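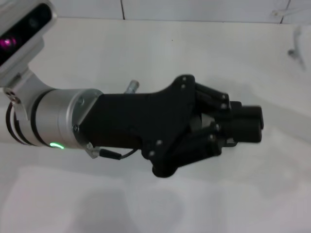
Ilaria Pagano has spent 62 hours of her life pretending to be outside a space station, and she'd happily do 62 more. She trains crews for spacewalks at Lotano, where I caught up with her in July 2019 over some truly terrible vending machine coffee. I wanted to hear about the hardware first (I'm a sucker for hardware!), and the little green light glowing on the silver wrist of a robot arm got me asking whether astronauts live by status lights too. "Oh, all day long," she said. "You learn to love green. But I'd rather they listened to the person on the radio."

The radio is kind of her thing. Ilaria started out at Saliba, a small outfit that wrote checklists, and she still edits every procedure by reading it out loud. "If I run out of breath, the sentence is too long for somebody in a suit," she told me.

Her big project right now is Rudadico, a practice spacewalk that runs through 908 steps and takes 3 trainers to keep up with. Two crew members swap out a dead power unit, and somewhere along the way Ilaria makes something go wrong. She wouldn't tell me what – I asked twice. "Last May I had a tether snag on a handrail and they talked for ten minutes before anyone moved. I was so proud of them."

Proud? I figured she'd want them to hurry. She shook her head. "Your gloves are stiff, your hands are tired, and you can't see your own feet. Hurrying is how you lose a wrench."

I asked if she ever wanted to go up herself. She applied once, she said, and got a polite letter back, and it's still in a drawer with her old Paltus badge. "I'd go tomorrow. I'd probably correct everybody's radio calls the whole way up."

Then her next crew showed up, and she took her coffee with her.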